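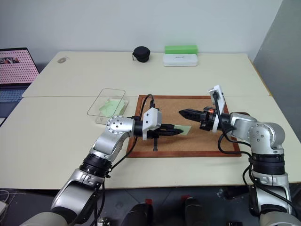
Green card going up over the cork. Tray and cloth to the left of the board.

2025-09-06
Cork board, second look

Set the framed board up flat on the two cream tables again, same as in August. I still don't see why we want one. The argument from Pernirmont is that a board of cards is easier to read at a glance than the shared sheet, and that people will keep it up to date since it sits in front of them. The shared sheet also sits in front of them, and it was last touched in August.

Anyway, the board. It came from Hemdale, who call it "self-healing". I take that to mean cork. The frame is a reddish brown that somebody must like. I laid a steel rule along each side before starting and the frame is square enough, though one of the mitres has a hairline gap that will take dirt. Noted so that we don't blame ourselves for it later.

Jianhua Kang thinks the pins hold better if the board has been wiped over first, hence the cloth in the tray. I don't believe it. Dust on top of cork can't have much to do with what happens some way down inside it. But I said I'd try, so half gets wiped and half doesn't, and the line between the halves is on a pencil sketch in the back of this book. Cloth used dry. If anyone wants to try it damp they can use their own board.

Cards are the light green ones from Ramance, order 248. I'd have taken white. Green was chosen so that "open" jobs stand out, which works until all the jobs are open. They are small and stiff and they don't curl, I'll give them that. Pencil takes well. Felt pen takes well and then comes off on your thumb.

Things I want to know, in no order:

Does a card hung from one pin stay straight, or does it swing round when somebody walks past with a coat on?

Do the holes close up at all? Hemdale says yes. I put a pin in and out of one spot near the corner until I was bored, and there is a hole there now. I'll look again next week with the hand lens before I say anything rude.

Does the colour of the pin mean anything? Jianhua wants red for urgent. Past experience says people take whichever pin is nearest, and then we spend a month wondering why ordering the tea is urgent.

Is flat a fair test? It'll hang on a wall in the end. A card lying on a level board will stay put whether it has been pinned or not, so nothing from this morning says much about holding. It only tells us how the pin goes in.

On that last point, going in is easier flat than upright, no argument. You can lean on it. The frame stands proud of the cork, though, and if you work close to the edge your knuckles find it before the pin is home. I'd leave a finger's width clear all round and rule a faint line so people keep to it. They won't, but the line will be there.

The pins want to be in something shallow. Last time they were in a jar, which is fine for keeping pins and hopeless for getting one out. The little brown dish is better. You can see the heads and choose. You can also put your hand flat in it if you aren't looking, so it should live on one side of the board and stay there. I vote right, near the top corner, out of the way of sleeves. Left-handers may object in writing.

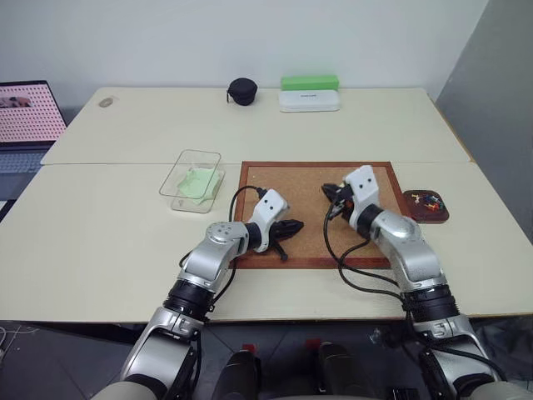

Where things go from now on

Dish: right of the board, by the upper corner. Put back after use. Red, blue, yellow and white all in together, I am not sorting them.

Clear container: left of the board, clear of the frame. Cloth stays in it, and so do spare cards once I've found a band for them. It is see-through, so there's no excuse for asking what is inside.

Back table: nothing that belongs to the board. I know it is tempting. The seam between the tables catches cards and I have already fished one out with a ruler.

Left over

Hang the thing before judging it. Needs two fixings and somebody who trusts the wall more than I do. Job number 217, already on the sheet.

Ask Qiu for the longer pins. They were quoted in August and I never answered. If the price has gone up, that was me.

Wiped half against unwiped half: no difference I could feel. Jianhua says he could feel one. We'll do it again with him not knowing which half is which.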